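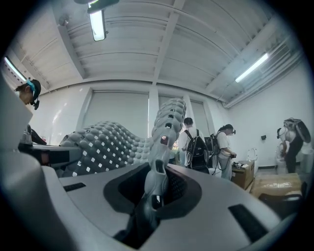 About > Who We Are

Grondon records manipulation tasks performed by people and delivers them as training data for robot arms. Most of our work is done with hand-held grippers, which the operator carries to the object and closes by hand. Several operators work in one room at the same time, with cameras worn on the head and equipment carried on the back, so that hands and walking routes are free of fixed stands. Windows are kept shaded during sessions and the ceiling lights stay on, which holds exposure steady from one recording to the next. The gripper has a narrow curved finger, and its wrist view includes the finger and whatever lies behind it.

The company was set up in Hernham by Jocelyn MacDonald, who had previously written calibration software for industrial arms. She remains technical director. The first contract covered a single task, placing small parts in trays, and produced 437 accepted demonstrations. The same procedure, with revisions, is still in use.

A project begins with a written task definition: start state, end state, permitted grasps, and the conditions under which a recording is rejected. Operators practice until their times settle. Each demonstration is then recorded in one pass, without pauses. Recordings are checked for dropped frames, clock drift between devices, and loss of position tracking. A second reviewer who was not in the room labels each one as accepted, partial, or failed. Failed attempts are kept and delivered separately on request.

For tasks that cannot be done with a hand-held tool, we use remote control. The operator moves a leader arm and the robot follows at matched joint angles. This is slower. It is used mainly for two-arm work and for customers whose robots have unusual reach limits.

Our largest completed set, Brestlow, contains 1,851 demonstrations, of which 1,773 passed review. The Le Roux set is smaller and covers drawers, lids, and hinged doors. Both are available under license, with calibration files and the task definitions.

The minimum order for a new task is 100 accepted demonstrations. Objects supplied by the customer are returned when the project closes unless other terms are agreed in writing.

Page last revised January 29, 2021.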